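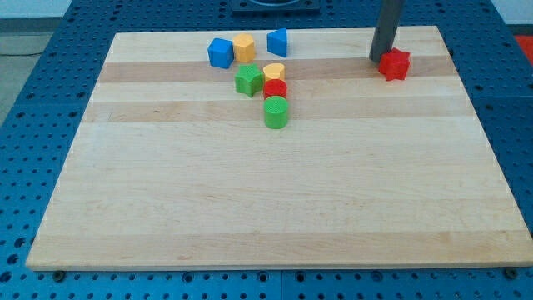
Fig. 4.1 A board of light hardwood strips. The difference in colour from one strip to the next is natural.

Chapter 4
Wood That Moves

4.1 What this chapter is for

In the previous chapter we have looked at the tree as a plant. We have seen how the trunk grows in rings, why the inner part becomes heartwood, and what the saw does to the rings when it opens the log. Now we leave the sawmill and follow the plank into the workshop. The main question of the chapter is a simple one: why does a piece of wood change its size after it has been cut, dried and planed, and what can the maker do about it?

The student who has fitted a drawer in winter and tried to open it in August knows already a part of the answer. The drawer is tight. The metal runners have not changed so that we can feel it, but the wooden front has become wider. Its length is almost the same as before. This difference between width and length is the most important fact in the chapter, and we will come back to it in every section.

4.2 Water in the cell wall

In a fresh log there is water in two places. One part of it stands free in the hollow of the cells, as in a bundle of very thin pipes. The other part is held inside the cell walls. When the wood begins to dry, the free water leaves first. The plank loses much weight in this time, but it keeps its size. Only when the free water is gone do the walls begin to give up their own water, and from this point the wood shrinks.

For most of the species used in this book we may put this point at a moisture content of 30 per cent. The figure is a percentage of the dry weight of the wood. A plank which has dried from a very wet state down to this point is lighter, and a beginner can think that it is nearly ready. The difficult part of the drying is still in front of him.

Timber stacked in an open shed in our climate will come to rest near 15 per cent. In a heated house it goes lower. A table made from shed-dry wood and then brought into a warm room will therefore continue to shrink, and this is the reason for many open joints and split panels. The dealer at Fatwood, who supplies the teaching workshop at Donda, keeps the wood for indoor use in a second, heated store before it is sold. Students should ask about such things when they buy, and they should not be shy.

4.3 Three directions

Wood does not shrink equally in all directions. Along the grain the change is so small that we usually leave it out of the calculation. Across the grain, in the direction from the centre of the trunk to the bark, it is considerable. Along the curve of the rings it is greater again, in many species nearly the double.

From this it follows that a wide plank sawn near the outside of the log will often become hollow on one face. The face which was nearer to the bark has rings that lie flatter to the surface, and it shrinks more. We call this cupping. A plank sawn so that the rings stand upright to the face remains flatter, but it is more expensive, as fewer such planks can be taken from one log.

4.4 The board built from strips

One old answer to cupping is to cut the wood into narrow strips and to join them again edge to edge. Each strip can still cup, but a narrow strip has only a small curve, and the neighbours can be turned so that the curves do not add up. The grain of all strips must run the same way. If one strip is laid crosswise, it will hold back the others, and sooner or later something has to crack.

It must be understood that such a board still becomes wider and narrower with the seasons. The joining has made the movement more even and the surface flatter, and that is all we can ask from it. The maker must still leave room in the frame or in the screw holes.

Colour is a separate matter. In maple and similar light woods, strips from different trees, or from different parts of one tree, are seldom equal. Some makers sort the strips before gluing and put like beside like. Others let the darker ones fall where they fall. 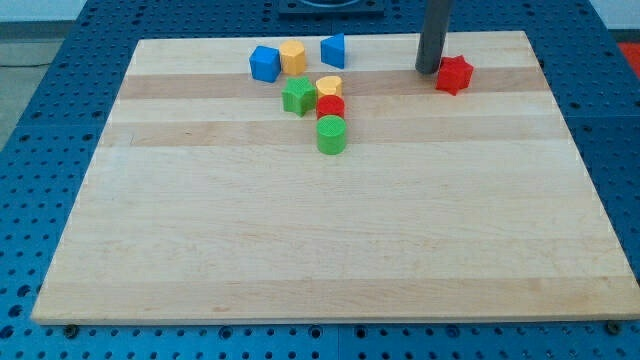 One letter about our first edition objected to this last remark, and said that colour should never be left to chance in a teaching workshop, for a student who learns to look at the colour of a strip will also begin to look at its rings, its knots and the direction of its grain. The letter added that sorting takes very little time if it is done before the edges are planed.

We accept the point, and have changed Exercise 4.6 accordingly. It remains true that the sorting costs money when the quantities are large. The Hrynyshyn works makes over 3,000 boards in a year and sorts only for the better grade. At Gitik, a much smaller shop, a batch is 56 boards and all strips are laid out on the bench before any glue is opened.

4.5 Before you continue

For the next section you will need a short offcut of any hardwood, a ruler and a pencil. Mark the width and the length of the offcut on its face and write down both. Keep it in a damp cellar or a bathroom until you have reached the end of the chapter, and then measure again in the same places. Section 4.6 explains how to calculate the expected change from the tables in the appendix.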